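We use cookies to remember your settings and to see which stories kids like best. By staying on this page, you agree to our cookie policy.

How Does a Tree Turn Into a Tabletop?

February
By the Ladgate Kids science desk

Knock on a wooden table. Hear that? You're knocking on something that used to be alive! Long before it held anybody's cereal bowl, that wood was standing outside in the wind, drinking rain through its roots and growing a tiny bit fatter every year.

A tree grows in two directions. It gets taller at the tips of its branches, and it gets wider just under its bark. There's a super thin layer under there called the cambium (say it: KAM-bee-um), and its whole job is making new wood. In spring, when there's plenty of water, many trees make light, fast-growing wood. Later in the summer they slow down and make a darker, tighter kind. One light band plus one dark band usually equals one year. Those are the rings you see on a stump!

Our friends at the Hala nature center have a slice of an old oak hanging by the front door, and you're allowed to touch it. It has 63 rings. Some are fat and some are so skinny you need a magnifying glass, and the skinny ones often come from dry years when the tree was thirsty.

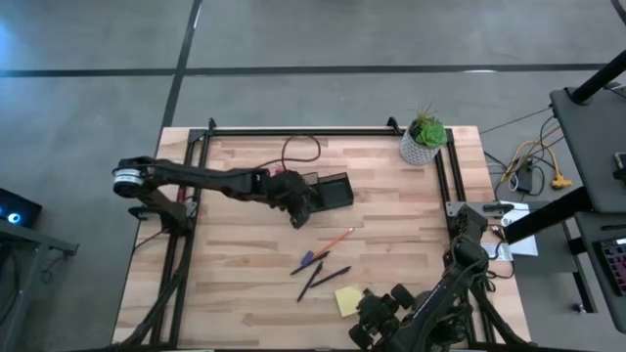
Why do some wooden tabletops have stripes?
Many of them are made from lots of long, narrow strips of wood glued side by side. Each strip can come from a different part of a tree, or even a different tree, so the colors don't match exactly. This style is called butcher block.

Now for the lines inside the wood, which are called the grain. Imagine a giant handful of drinking straws all squeezed together. Wood is a lot like that, only the straws are much too small to see one by one. When the tree was alive, they carried water up the trunk. Saw a log the long way and you get streaks and swirls. Saw straight across it and you get circles!

Wood has a sneaky habit, too. It swells up when the air is damp and shrinks when the air is dry. That's why a wooden door might stick in summer and swing easily in winter. A wide board can even curl like a potato chip if it dries unevenly (woodworkers call this cupping).

Try it yourself! Find five wooden things at home and look closely at each one. Can you spot the grain? Lay a piece of paper on top and rub gently with the side of a crayon. Rough old boards make the best rubbings, and fence posts are great if a grown-up says it's okay.

More from Ladgate Kids
Why Do Leaves Change Color?
What Lives Under a Rotten Log?
How Is Paper Made?
A Winter Walk at Hala
Make Your Own Bark Rubbings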